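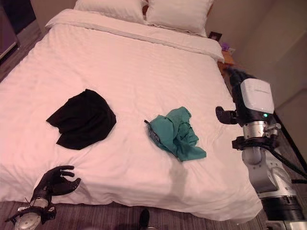 The bed before packing, black on the left and teal green next to it.

Posted in June by the author of Slow Miles
Search this diary Go

Up at 5:20 and could not get back to sleep, so I made tea and sat with the map until it was light. The plan for the walk has changed twice since the last entry. It is now Plurkbridge to Weketari by the river path, four days, with the train home from Weketari on the fifth morning. I had wanted to go over the hill road but the guesthouse at the top has closed its kitchen, and I don't want to carry three dinners.

Spent the first part of the morning on clothes. I always take too much. Last year I had a spare sweater that never left the bottom of the bag, and a pair of jeans I wore once to a pub and carried for the rest of the week. This time I have two of everything that touches skin, one warm layer, the rain jacket, and one set of things to sleep in. The long trousers with the zip-off legs are going. They look terrible and they are the most useful thing I own.

Weighed the bag on the bathroom scale. 20 pounds with a full water bottle, before food. I took out the second book and the big towel and put back the small towel. Then I took out the small towel and put back the book. Then I stopped, because it was nearly ten and the hardware store shuts early.

Walked down for laces and a tube of seam sealer. The laces they had were 54 inch and mine are longer than that, so I came home with paracord and cut it to length and melted the ends on the stove. The kitchen smelled bad for an hour. Forgot the sealer and had to go back after lunch.

The boots are the thing I keep thinking about. They have had two sets of soles and the left one creaks. I rubbed wax into the welt and left them on newspaper by the back door. If the left one goes I will be in sandals from wherever it happens, and the second day is mostly gravel.

Lunch was the last of the lentil soup. I am trying to empty the refrigerator. There is half a cabbage, some mustard, four eggs and a jar of something pickled from Urbańczyk, the deli next to the bank. I bought it at Christmas and have been moving it from shelf to shelf ever since. Opened it today. Beets and horseradish, very strong. Ate a good third of it standing up.

In the afternoon I did the route cards. I write them by hand, one card a day, with the turns and the places for water and the last bus out in case of trouble. The first day is flat all the way. The second has the only real climb, 824 feet, and it comes right after the ferry landing, so I will have cold legs for it. The third day I have marked as short, but it was short on the last trip too and I got in after dark. There is a stretch near the old brickworks where the path and the map don't agree. The walking group's sheet says to keep the fence on your left. It doesn't say which fence.

Money: 400 set aside for the whole thing, including the train. The two guesthouses come to 193 together, paid already. The other two nights are camping and cost next to nothing. What remains is food and the ferry, and whatever I spend in Weketari when I get there, where I am told there is a good bakery and a bad museum. I plan to see both.

Rang the second guesthouse to ask about breakfast. They do it from seven, or will leave a roll and fruit outside the door if you want to be off sooner. Asked for the roll.

Called in at the library around four to return everything. Renewed the one about canals, which I have now had since March and am on page 60 of. It is a dull book but I like having it by the bed.

It started to rain at five and kept on through supper. I had thought of going out to try the stove in the yard, and tried it on the back step under the overhang instead. It lit the second time. Boiled enough water for one cup, timed it at just under four minutes, and drank the tea out of the lid to see if the lid burns your mouth. It does.

Still to do: cancel the paper, water the tomatoes, find the whistle, charge the flashlight, put the key through next door's mail slot. The Mutico tent pegs are in the shed somewhere - I saw the orange bag in April and have not seen it since. If they don't turn up I will take the old steel ones, which weigh more and bend less.

Knee was fine today. No tape, no pills. Did the stairs ten times with the bag on and it only clicked.

Going to bed at nine with the window open. The rain is easing off.

Recent entries
New soles, old boots
Changing the route again
Plurkbridge to the ferry, the first try
A week without the car
What I ate on the hill road
Tomatoes, and the trouble with them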